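Grarnelik two-finger gripper kit: my review after a month on the kitchen counter

I've been building a small arm at home since spring, and the hand was the part I kept putting off. My first one was printed from a free file and it closed like a pair of salad tongs. So in August I gave in and ordered the Grarnelik kit from Clovus, the one with the wrist camera mount included, and I've used it most evenings since. I have opinions!

What you get is a bag of screws, two black fingers, the drive block, a mounting plate, the camera bracket and a cable that's a bit too short. The listing said 20 minutes to put together. It took me 70, and a good chunk of that was on the floor with a flashlight looking for a spacer (get a tray, or a muffin tin, or anything with sides). The manual is 2 pages and the second one is the warranty. Still, the holes lined up, nothing needed filing, and the drive block went onto my wrist plate with the screws I already had. I can't say that about anything else I've bought for this arm.

The fingers are the reason to buy it. They're long and tapered, so you can get the ends down beside something without the whole hand blocking your way. They feel stiff when I push on them by hand, and there's no wiggle at the base that I can find. My old printed ones flexed so much that I'd tuned all my software around the flex, and I had to throw those numbers out and start over. Worth it, but set aside an evening.

I do my testing on the kitchen counter with fruit shapes and a dish, and it's a mean little setup. Dark oval things on dark reddish-brown marble, white veins running every which way, and a shiny finish that throws the lights right back at the lens. If you're hoping a cheap camera will find edges for you on a surface like this one, lower your hopes a little, or buy a placemat.

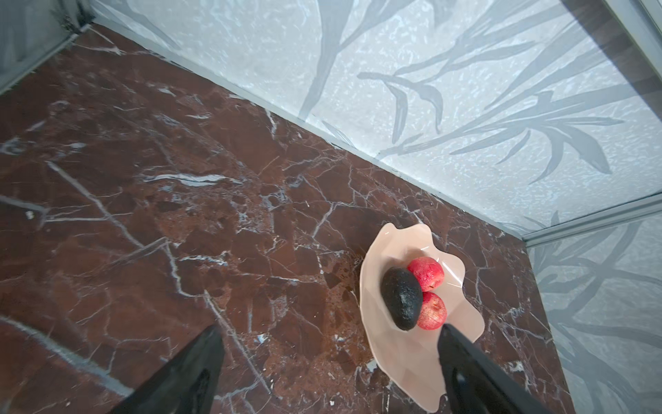
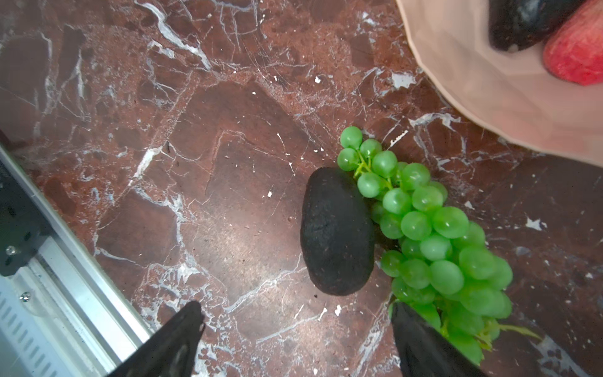
Picking things up

Round and firm is easy. The apple-sized pieces were going from counter to dish on my first evening, and I may have clapped. The avocado shape is harder than I expected. Come at it across the short side and you're fine, but come at it lengthwise and it squirts out sideways like a bar of soap. I ended up adding a wrist turn before the grab and that fixed most of it.

Grapes are another story. A bunch doesn't have a side! You close on what looks like the middle, the near ones shift, and the whole thing rolls over and lies there looking pleased with itself. I get my best results going in low and closing slowly, and even then I wouldn't want an audience. I don't hold that against the kit too much, two stiff fingers are two stiff fingers. Clovus sells soft tips separately and I'll probably cave and get those too.

Dishes with a wavy rim are worth practicing on as well. A straight drop from above is no trouble, but if you come down near the edge with a finger on the outside, you'll bump it and shove the dish along the counter. I set my drop point further in and stopped chasing crockery.

The camera mount

I like where it puts the camera. You get both fingers in view at the bottom with the gap between them, so lining up a grab by eye is quick. What I don't like is that a finger can cover the very thing you're reaching for once you're close, so for the last little bit you're guessing. A second camera off to the side would help a lot. The bracket has one tilt screw and it works itself loose, so I put a dab of threadlocker on mine and haven't touched it again.

Noise, cable, money

It whines. It's fine in the daytime, but I wouldn't run it at 11 p.m. with someone asleep in the next room (I have, and I was told about it). The short cable I replaced with a longer one from my parts drawer, same connector, no drama.

I paid $396 with shipping. That's a lot for a hobby hand, and I went back and forth between this and the Esteban, which costs less but comes without any camera mount. For me the mount settled it. If your camera is going somewhere else on your arm anyway, I'd look hard at the cheaper one.

Would I buy it again? Yes, with the soft tips in the same order to save on shipping. Four stars, and the missing one is for the manual.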